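Fitted sheet creeps off one corner after a mattress topper was added

**draneo_212**, Mon 21 February

I added a 3-inch foam topper to my mattress. Since then the fitted sheet holds on three corners and works loose on the fourth within two nights. It is a Lamon sheet with elastic all the way around. Washing it warm made no difference.
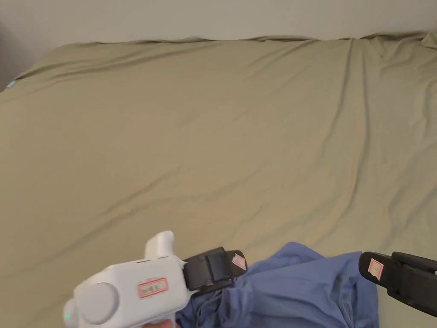
Fonseca wants to know the total depth, mattress plus topper, before anyone suggests straps. Fair enough -- it measures 19 inches at the side seam. The sheet label gives no pocket depth.

**rotero**

Then the pocket is too shallow. Most standard pockets stop well short of 19 inches, and the elastic ends up on the side wall, where it has nothing to grip. It needs to sit under the bottom edge. 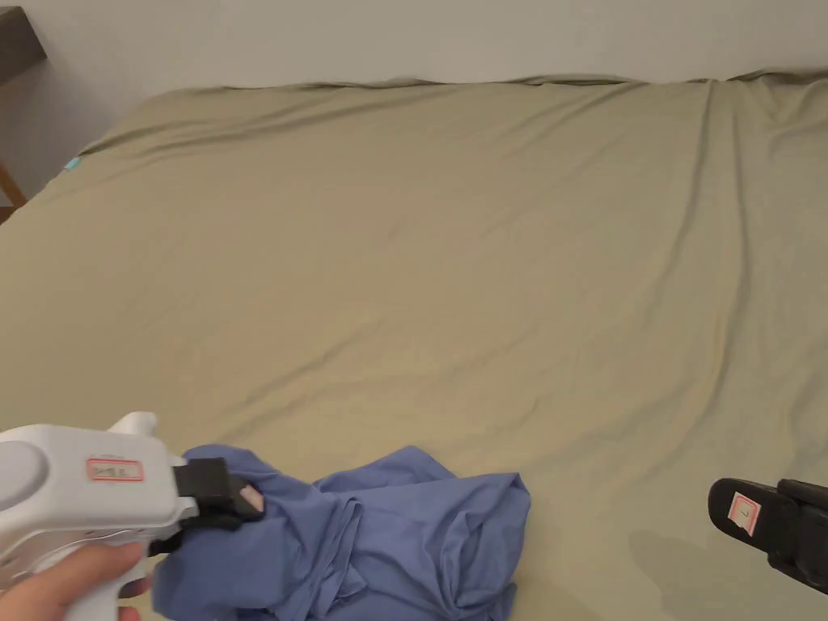

Put the loose corner on first, then the one diagonally opposite. This shares the slack across the sheet. If the last corner still takes force, no strap will fix it for long. 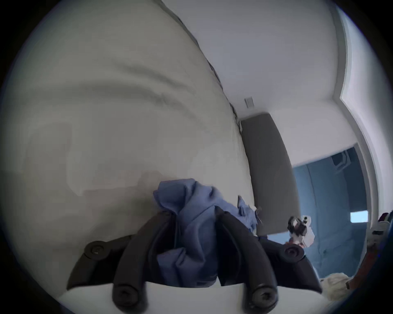 Does thread count affect how well a sheet stays on? Fit depends on pocket depth and elastic. A 300 thread count sheet with a shallow pocket slips like any other.

Look for "extra deep" with a stated figure in inches, and allow a little for shrinkage in the dryer.

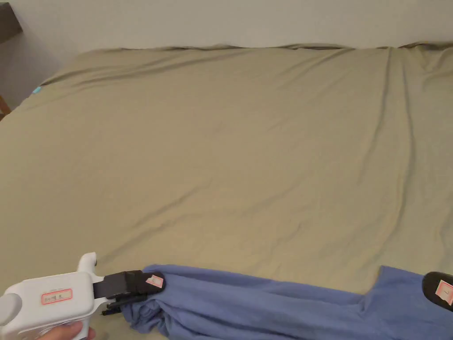
Low heat also helps the elastic last. I replaced mine in May and have had no trouble with the new set.

**fonseca**

Corner clips. Cheap, ugly, they work. Mine did tear one hem though.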